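August, shop notebook, deck and siding cleaning

Ran the cedar test boards again this morning. Same five boards as last time, same bench, same fan tip. Sesurine on the first three, plain water on the other two. Let the cleaner sit 20 minutes, then rinsed at low pressure from the length of my forearm.

Boards 1 and 2 came up even. Board 3 has fuzz along the grain near one end, where I slowed down to turn. That is my hand and not the product. The plain water boards still show green in the checks. Dennis Cheetham had a go at board 5 with the tip in closer and got the green out, but he left stripes you can feel with a thumbnail.

Hose on the Brorik unit is weeping at the gun end again. Swapped the O-ring, ran it for a while, no drip. Put the last spare on the list to reorder.

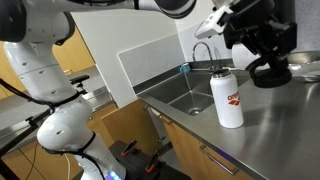

Zacharopoulos job: north wall is vinyl, the rest is painted brick. Sheila Bramwell walked it and measured 2548 square feet of wall, not counting the garage. She wants the brick done by hand with the soft brush because the paint is chalking under the windows. Agreed. Try a patch behind the downspout first and leave it 24 hours before we decide on the mix.

Grarkelel sent the new surfactant with no dilution chart. Left them a message at 2:15. Don't use it on anything until we have the sheet.

To do:
Sand the end of board 3 and rerun it
Label the two gray jugs
Ask Sheila if the customer's outside spigot has a shutoff indoors
Longer pole for the gable, ours won't reach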